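Table Finisher and Workshop Hand – Pimow Tables

Location: Cistov workshop, ground floor
Hours: full time, 7.30am to 4pm, early finish before a long weekend
Start: July, or sooner if you are free
Contract: permanent after a two-month trial period

Pimow makes and refurbishes tables for schools, libraries, cafés and private homes. We have been in the Cistov workshop for nine years and there are 59 tables on the order book at present, most of them for the Hesach reading rooms. We need one more person on the finishing side.

The job

You will take table tops from the making bench and get them ready to leave the building. In a normal week that means sanding by hand and by machine, wiping down, applying oil or lacquer, checking the surface between coats and wrapping the finished tops for the van. You will also do repairs on older tables that come back to us, mostly rings, scratches and lifted edges.

Most of our work is in pale wood. Customers choose it for the grain, and they notice when it has been spoilt by a heavy coat or a careless pass with the sander. You should be able to look along a top at a low angle, with the light coming across it, and tell whether it is ready.

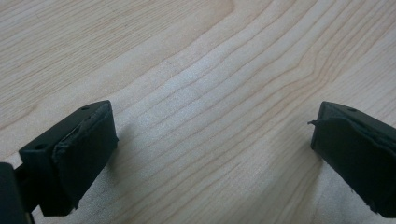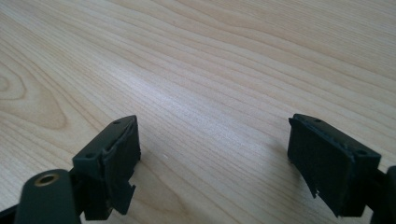

Other duties include:

Keeping the finishing room swept and the racks in order
Mixing and labelling finishes, and keeping the stock sheet up to date
Helping to load on delivery mornings
Going out with the fitter now and then, usually to sites in Tan and Hesach

What we are looking for

Some experience of sanding and finishing wood, paid or otherwise. Furniture, floors, boats and instruments all count. A certificate is welcome but we do not ask for one. You need to be steady on your feet, able to lift one end of a heavy table top, and comfortable wearing a mask for part of the day. Good close eyesight matters, with glasses or without.

A driving licence would help – the Tan deliveries are a long way by bus – but we will consider people without one.

What we offer

Pay is 2000 a month before tax during the trial period and is reviewed when it ends. There is a yearly allowance of 200 for boots and work clothes. Masks, gloves and ear defenders are supplied. You may use the workshop for your own projects after hours once you have been shown the machines and signed the safety sheet.

How to apply

Write to the workshop office with a short letter and a list of the work you have done. Two or three photographs of something you have finished are more use to us than a long CV. Please say what the wood was and what you put on it.

People on the shortlist will be asked in for a paid half day. You will sand and oil a small sample top, and there will be time to look round and ask questions. Travel from Tan or Hesach can be refunded if you keep the ticket.

Applications close at noon on the last working day of June.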